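Sorting out the back room, part two

August 11, 2023

I said in October that I would clear the back room at Cladasham before the winter, and I didn't. The shelves went up, a lot of things went on the shelves, and then more things went on the floor in front of them. When I could no longer get to the far wall without moving something I decided it had to be done properly.

My method is slow. I take one stretch of wall at a time, put everything on the floor where I can see it, and only then decide. I started beside the metal shelving because that was the worst bit. The carpet tiles are dark grey and hide a surprising amount of dust, so I went over them with the vacuum first and again at the end. One tile had lifted at the corner and is now back down with double-sided tape.

The plastic bowls have been the main argument. They are the bright nested sort, lime green on top and then yellow, orange, blue and so on underneath. They have lived in the kitchen, in the shed at Raturcombe and in the boot of the car. I like them because they take up the space of one bowl. For now they are on the floor against the wall, under the socket, until I decide on a shelf for them.
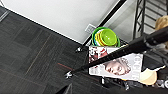 Keep the bowls, was the advice from Marshbank in the comments on part one, but don't nest them if they've been washed that day, as they stick together and you'll end up standing the whole lot in hot water to get them apart. Better to leave them out on a towel overnight. And put them low down, or you will never use them.

I think that is right about putting them low down. Anything I've put above head height on those shelves has stayed there. The top shelf has a box from the Henríquez sale that I paid 40 pounds for and have opened once. It is full of picture frames, and I have nothing to put in them. That can go.

After the bowls I did the cleaning things. I had them in four different places, which is how I came to own so many sponges. I would run out in one place and buy more, with a full packet sitting in another. The plan now is that everything for cleaning goes in one open box on the floor, and if it doesn't fit in the box I have too much of it. I didn't want a lid. A lid becomes a shelf, and then you can't get at what is inside.

I looked at proper storage boxes from Rotix but the set I wanted came to over 257 pounds with delivery, and I'm not paying that to store dusters. An open container I already had does the job. Soft things go in first and anything in a packet goes on top, where I can see when it is running low.

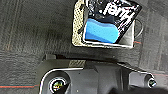

The box stays on the floor for the time being. I tried it on the bottom shelf and it stuck out too far, and I caught my shin on it twice in one afternoon. If I move the paint tins along there might be room for it sideways.

Still to do: the paint, the two bags of extension leads – I have no idea which of them work – and whatever is behind the folding chairs. I also need to ring the tip at Raturcombe about the old tins, as they changed the rules for paint and I can't find the new leaflet. I'll probably get to the chairs next week.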